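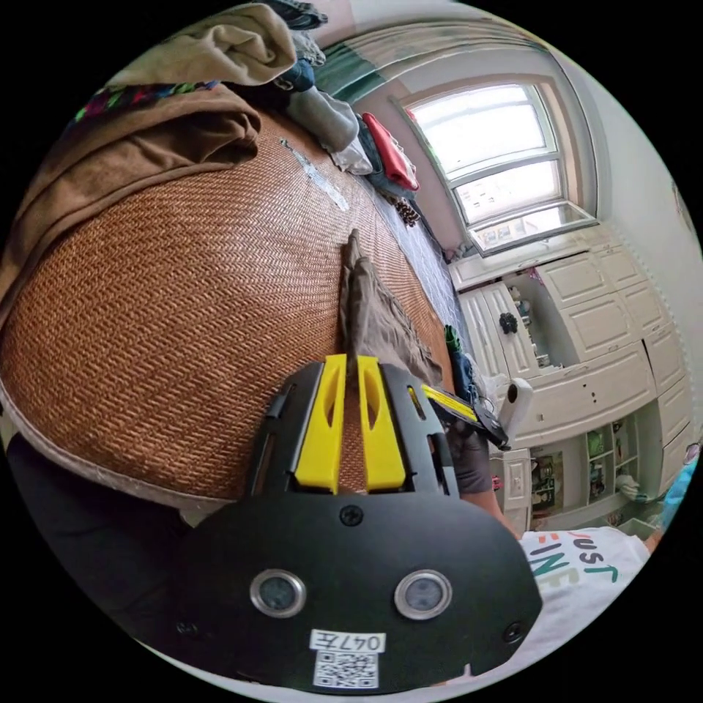

Brown-grey cloth on the bed.

Stollora Allotment and Garden Society
Minutes of the open meeting, 5/27/19, Monier Hall

Minutes of the last meeting were agreed, with one spelling put right (Tsikata Lane, not Road).

1. Plant sale
What a morning! We took £835, our best yet, and the tomato seedlings had all gone before the tea urn boiled. Everyone wants to do it again, and a second sale was agreed for October, with bulbs and bare-root fruit. Offers of trestle tables very welcome.

2. Water
The new tank by the Tsikata Lane gate is in and filling nicely. The tap on the lower path still drips. Fondum have been asked for a price and will come back to us. Until then please turn it off hard — and then once more.

3. Vacant plots
There are 2 plots free and 6 names on the list, so we talked about splitting both into halves. Lots of support for this. Letters to go out to those at the top of the list. 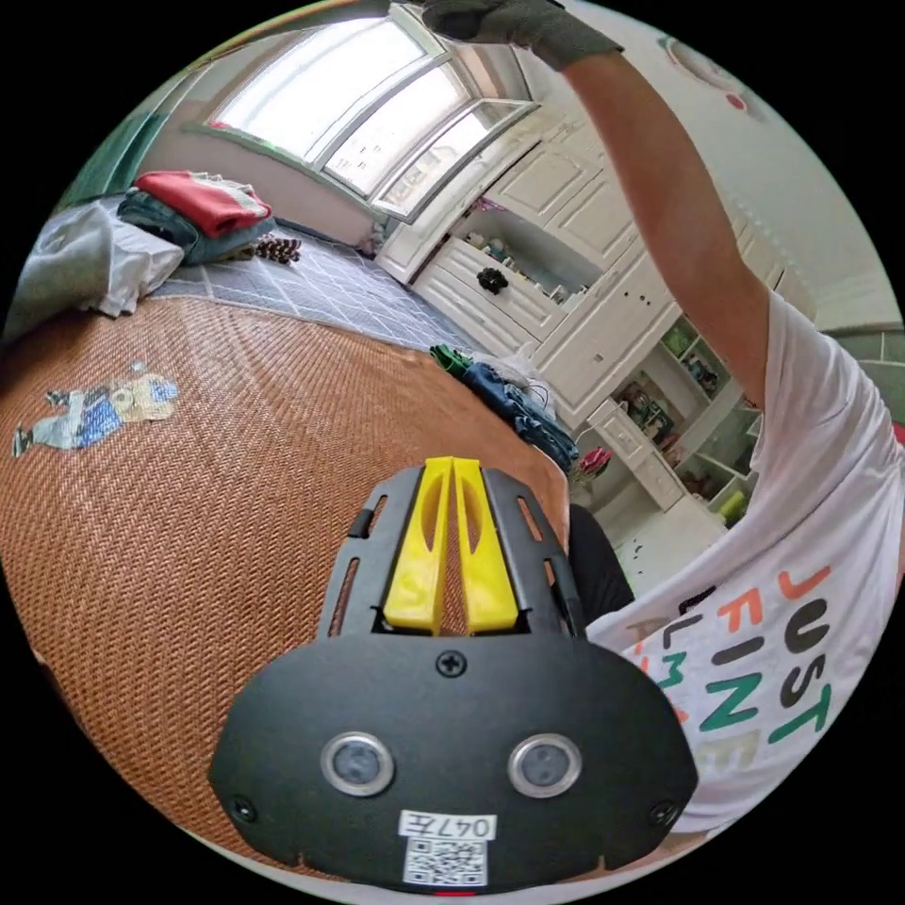
Bed with woven rattan mat.

4. Seed swap
A lovely idea from the floor: a swap box in the hut, open all year. Beans and squash to start with, in labelled envelopes. Agreed at once.

5. Any other business
Slugs, at length. Beer traps had their fans, and so did going out with a torch. The compost delivery is about 5 bags short and the supplier will be rung.

Next meeting in the same hall, bring a mug.

Contact: the Secretary, c/o Monier Hall | © Stollora Allotment and Garden Society | Back to top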